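Keeping a Stainless Steel Sink Looking Decent (and the Rack That Lives in It)

When we moved into this house in May the sink was so dull I thought it was supposed to be gray. I had come from years with an old enamel one, chipped on the left side from a dropped kettle, and I knew how to look after that, but steel was new to me. So I did what I always do, which is scrub first and ask later, and I put a set of scratches in it that are still there if you look at it near the window at eleven in the morning. Please learn from me!

Steel has a grain, just like a plank does. Look closely and you'll see fine lines running one way, usually front to back or side to side. Always rub along those lines. If you go around in circles, the way your arm wants to, the marks show up as little halos and they're a nuisance to get out again.

Everyday cleaning

A drop of dish soap, a soft sponge, warm water, rinse well. Then (and this is the part I skipped for years) dry it. I keep an old tea towel over the oven handle only for this. It takes less time than filling the kettle, and most of those chalky spots are just water that was left to sit.

Once a week, or when company is coming, sprinkle baking soda over the damp steel, rub with the grain, and leave it a few minutes while you wipe down the stove. Rinse it away with plenty of water. I buy mine in the big Akwood box because it's cheaper and I use it in the fridge and the laundry too, but any kind is the same stuff.

For hard water around the base of the faucet, soak a strip of paper towel in white vinegar, wrap it around, and go have your coffee. Our neighbor Diễm Bùi, who has the same hard water we do and a much shinier faucet, uses an old toothbrush afterward to get into the seam. Rinse the vinegar off when you're done. Don't leave it on all night, please, and never, ever mix it with bleach.

Things to keep away from it

Steel wool is the big one. Tiny bits of it break off and rust, and then you think the sink is rusting, and you scrub harder, and around you go. Cast iron pans left to soak will do the same. Rubber mats trap water underneath, so if you like having one, lift it out at night. And salty pasta water should go down with the tap running.

The drain

Pull the strainer out every few days and wash it like you'd wash a cup. I know. For a slow drain I start with a kettle of hot water (not boiling if you have plastic pipes), then a plunger, and I only get out the little plastic snake if that fails. Mine came from Ng, the hardware store down by the post office, and cost me 2 dollars and 50 cents, and it has saved me at least one plumber.

If there's a smell you can't find, check the underside of the rubber flaps if you have a disposal. Lemon peels are lovely but they only cover it up.

The rack

I am a great believer in a rack that sits over or in the sink, so the drips go straight down and you don't have a tray of cloudy water on the counter growing things. Before you buy one, measure the inside of the basin at the top and again lower down, as they often get narrower. I didn't, and my first one from Takano went straight to my sister.
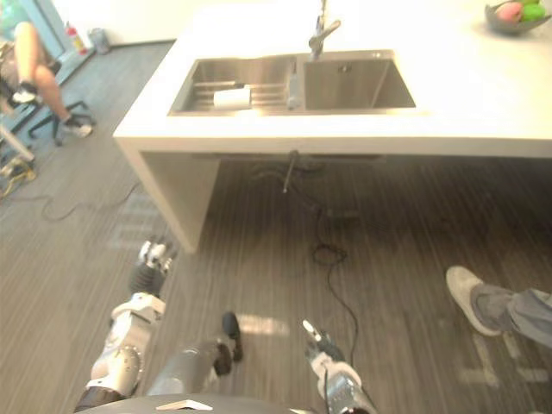
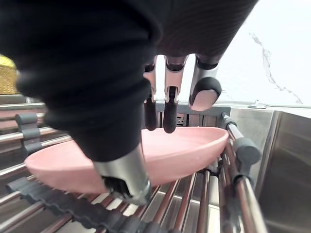
Wash the rack itself now and then, too. It only ever touches clean dishes, so you'd think it would stay clean, but there's always a film where the bars meet. Fill the sink with hot water and a good splash of vinegar, lay the rack in for half an hour, then go along each bar with a brush. If it has little rubber feet, pop them off and clean inside. That's where mine gets black.

Stack plates with a gap between them so air can get through, and put the heavy ones in first. Glasses go upside down, tilted a bit if you can manage it. Knives I dry by hand right away and put straight back in the block.

For a bit of shine at the end, put a few drops of olive oil on a dry cloth and buff along the grain, then wipe again with a clean one so it isn't greasy. It lasts a few days at our house, less when the grandchildren are here. I tried a spray called Flidance as well and it was fine, but the smell stayed in the kitchen through supper and I went back to the oil.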